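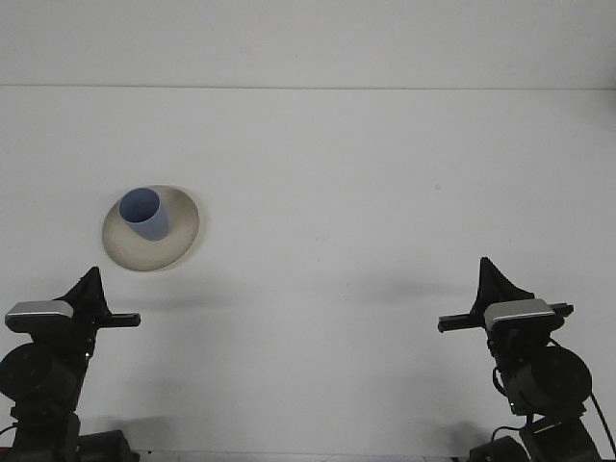 Vaso azul sobre plato crema

¿Guardar los vasos encima de los platos?

Tengo poco sitio en el armario y pongo cada vaso de pie sobre su plato. ¿Se raya el plato? El vaso es ligero, el plato es casi plano.
Soledad Miranda, 5 de abril de 2021

Yo los separo. El plato a un lado y el vaso aparte - tumbado se escurre peor, mejor boca abajo en una rejilla.
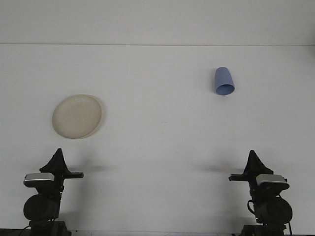 Respuesta de Sunita Yadav

Por el peso no pasa nada. Lo que raya es la arenilla en la base, pásale un paño antes. Llevo así 6 juegos y siguen bien.

Respuesta de Nandness

yo uso vasos de papel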